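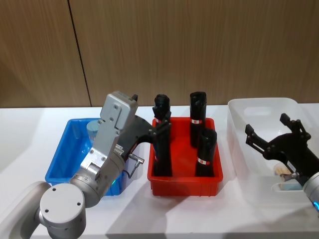
Blue, red and see-through white: three bins in a row on the white table.

I have been promising a piece on sorting bins since the winter issue, and several of you have written in to ask where it got to (fair enough!). So, three bins. I know it doesn't sound like much of a story. But I have spent more years than I care to admit tipping things out of one big drawer to find one small lid, and a row of colored bins on a plain table has done more for my temper than any of the fancy drawer inserts I bought before.

The whole idea is that each color means one thing and goes on meaning it. In my workroom, red is for whatever I'm in the middle of, blue is for things that are done and can go back on a shelf, and white is for the don't-knows. You might want yours the other way round, and that's fine, just don't swap them halfway through an afternoon like I did last February. I ended up putting a whole batch of perfectly good caps out with the recycling and had to go down in my slippers to get them back.

Black containers are what I'd sort first, if you have any. They all look alike from across a room and you can't see what's in them, so they get shoved together and forgotten. Stand them upright in the red bin, like the black cylinders in the photo, and pick them up one at a time from near the top. Lying down they roll under each other and you lose the short ones. I like a bin with walls that flare out a little, too, and a good thick rim. You can get your fingers in past the side without scraping your knuckles, and the rim gives you something to hold when you carry the thing to the sink.

Clear or tinted tubs are much easier to live with. A pale blue one in a blue bin does tend to vanish on me, I'll admit, and I've gone looking all over the house for a tub that was sitting in the back corner the entire time. If you own a lot of pale blue, maybe give it the red bin and save yourself the trouble!

A few of you asked about the table. Mine is an old Lüthi worktable that came out of a school sale in Condamside, and I painted the top white myself, two coats, with a third one around the edge where I always lean. White is a pain to keep clean, no question, but small dark things show up on it right away, and that matters more to me now that I need my glasses for everything. Wipe it down before you start. I never do, and then I'm picking crumbs out of the bins at the end.

As for which bins to buy, the ones I use at home are Rarico, the low kind, order number 1733. They stack, they go through the dishwasher on the top rack, and they come in more colors than anyone needs. The taller version is 3372 and I'd skip it unless you're storing yarn or something soft, as I can never see the bottom of it without standing on my toes. Dilunach makes a nice one too, with handles, though the handles stick out and won't fit my shelf. If your shelf is deeper than mine you'll probably love it.

One more thing, and then I'll let you go. Don't buy a whole set the first time. I bought 6 and the last ones sat in the hall for ages with gloves in them. Start with three colors, use them for a couple of weeks, and then see what keeps piling up on the table with no place to go. That pile is what your fourth bin is for.

I'm putting together a page of reader setups for the next mailing, so do send me yours, messy ones very welcome. A few lines about what goes in which color would be lovely. Please get them to me by 11/2/18, or drop them in the box outside Room 114 if you're passing.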